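2026-07-22
posted by shedbench_rob

Sim build, left arm stalls on can pick - log so far

Setup: two-arm rig in the shared workshop, sim copy running on the Gekar box. Marble counter, cutting board, wicker basket, one red can. Task is can into basket with the left arm. Right arm not used yet. Controller is the Grusta fork, last pulled in February.

Fault: left arm goes to the can, closes, then sits there. No error in the log, just "waiting" over and over till the 2,000 step limit. Started after I swapped the can model for the one in the Altivum pack. Old can was upright, new one I spawn lying on its side.

Overhead view below is from run 38. Left gripper is down over the can on the board, fingers pointing up towards the basket side. Basket still empty.
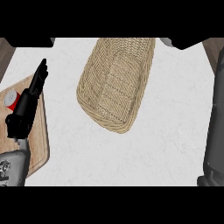 Tried so far

1. Raised finger force limit from 200 to 500. No change, put it back.

2. Checked the can's collision shape. Pack ships it with a box round it, not a cylinder. Swapped to cylinder. Now it rolls a bit on contact, which it shoud do, but arm still stalls.

3. Turned off the right arm completly in the config. Same stall so not a clash between the two.

4. Spawned the can upright again. Picks fine, drops in basket fine. So it's the lying down case only.

5. Printed the grasp target. Wrist angle is being asked for in the can's frame, and that frame has tipped over with the can. Arm gets told to turn the wrist past its stop - waits forever for an angle it can't reach.

Next: lock the wrist target to the counter frame, add a timeout so it at least fails out loud. Will also try the Quintero planner if I can get it to build, currently missing a header.

Anyone got a wrist offset that works for cans on thier side? Same arm both sides. Leaving ticket open.

Status: open

This site uses cookies to keep you logged in. Accept / Manage settings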